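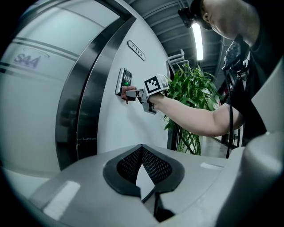

Akemico Henwood 2

The Akemico Henwood 2 is a two-seat ultralight gyroplane built in small numbers by Akemico, a light aircraft maker founded by Nazareno Bassi and Marisa Zanetti. It was offered both as a kit and as a finished aircraft. The name comes from Henwood, the grass airfield where the first prototype was flown.

Development

Work on the type started after Akemico stopped making its single-seat Farina, which had sold poorly outside flying clubs. Bassi kept the Farina's welded steel mast and tail but drew a wider cabin with side-by-side seats. Test flying was done by Mirko Testa, who asked for a larger rudder after the early flights. The change was made in November, and all later aircraft have the taller tail.
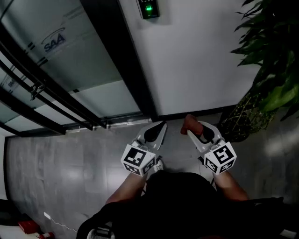 The production version was shown to buyers in May 2020. Deliveries were slow at first, as the rotor blades came from an outside supplier, Kusatwood, and each pair had to be balanced by hand at the factory.

Design

The Henwood 2 has a fixed tricycle landing gear, a pusher engine behind the cabin and a two-blade rotor. A small electric motor spins the rotor up before takeoff. Maximum takeoff weight is 1,124 pounds. The cabin can be flown open or with clip-on doors.

Operational history

Akemico completed 13 aircraft, most of them for private owners. One was used by Bülent Gökçe for crop survey work and had logged 1,450 hours when it was sold. A float-equipped version was planned by Raffaele Pagano but was not built.

See also

Akemico Farina
List of gyroplanes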